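The Long Way Up the Ladder
At 56, Diarmuid Hanrahan is learning to fall down again

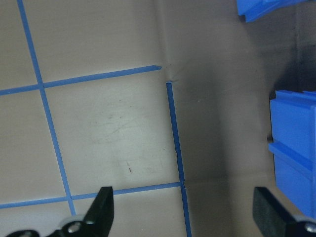

Six in the morning and the mats at the Kullham judo club are already taken. Two teenagers doing shoulder rolls the length of the room, back and forth, back and forth. In the far corner a big man with gray hair, a taped thumb and a white belt that still has the fold lines in it.

That's Diarmuid Hanrahan. He had a brown belt once. He gave it back.

Well, nobody made him. He quit judo at 24, came home from a tournament in Vornberg with a bad shoulder and a worse mood, and put his gear in his mother's attic. Married, drove trucks, raised two girls. Thirty-two years. When he walked into Kullham last winter the coach, Mrs. Ó Ceallaigh, told him he could wear whatever rank he'd earned. He asked for white.

"I couldn't remember how to bow," he says. "I got the feet wrong. You want me to tie a brown belt on over that?"

She let him have his way. She has run the club long enough to know who to argue with.

Kullham is a falling club. Other places in the county put kids into matches inside a couple of months. Ó Ceallaigh has them fall for a whole season. Backward from a squat, backward from standing, sideways, over a partner on hands and knees. Slap the mat, chin tucked, breathe out. Parents complain. Some leave. The ones who stay will tell you about the kid who came off his bike on the hill road and rolled out of it with a skinned elbow.

Hanrahan hated it. First night he did nine backfalls and had to go sit in his truck. His neck hurt for a week, he told his daughter it was the flu.

He came back though. And kept a notebook, a green one, the kind you get at a gas station. Every session gets a line. What they worked on, who threw him, what hurt. By spring he was up to 264 lines, because he'd started counting the mornings he practiced alone in the garage as well. The coach says garage work doesn't count. He counts it.

Some of the entries:

"Knee. Fell OK to the left. Right still like a sack of feed."

"Thrown by Panora girl, never saw it."

"Good one today."

The Panora girl is sixteen and is going to be very good. She comes over from Panora two nights a week, her own club folded when the church sold the hall, and she weighs a little more than half what Hanrahan does. They got paired up by accident, an odd number on the mat one evening, and it stuck. She needs someone heavy who won't get sore about being thrown. He needs someone fast.

What she gets out of him is the grip. He has old-fashioned hands. High collar, deep sleeve, and once he has them they stay. The younger players at Kullham grab and let go, grab and let go, it's how the matches are scored now and how they've all been taught. With Hanrahan you have to solve it. She spent most of a month just trying to get his right hand off her lapel. Then she figured out she didn't have to, she could turn in under it and use it, and over he went.

"Beautiful," he says. He means it. He brings it up three times in an hour.

There was a test in November. Small one, club only, folding chairs along the wall and somebody's little brother asleep on the coats. The visiting examiner had driven in from Vornberg and had a cold. Hanrahan was going for yellow, same as a row of nine year olds, and lined up with them in order of height, which put him at the end by a good two feet.

He passed. Forgot the name of one hold and just did it instead, and the examiner nodded and wrote something down.

Then the part the club still talks about. You bow to the examiner, you bow to your coach, you bow to your partner. His partner for the test was one of the nine year olds and the boy bowed so low he tipped over. Went forward onto his hands, tucked, rolled, slapped the mat and stood up. Perfect front roll. Ó Ceallaigh was trying not to laugh -- she didn't manage it.

The shoulder is a problem. It clicks. A doctor has told him no competing and he's mostly fine with it, he says, though he did ask her what she meant by competing. There is a masters division. There's a small meet in the spring where the oldest bracket usually has two guys in it, and they've both fought each other so many times they go for breakfast after. He knows one of them from before. Lost to him, in Vornberg, the night he quit.

He hasn't signed up. He has the form, it's folded in the back of the green notebook.

Ó Ceallaigh won't say what she thinks about that. She'd rather talk about his right side falls, wich she says are finally coming along, and about the heating, and about whether the under-12s need a second night. The kids are coming in now, shoes off in a heap by the door. Hanrahan is already back down on the mat. Squat, chin in, arms crossed. Over he goes to the right, and the slap is a beat late, and he gets up to do it again.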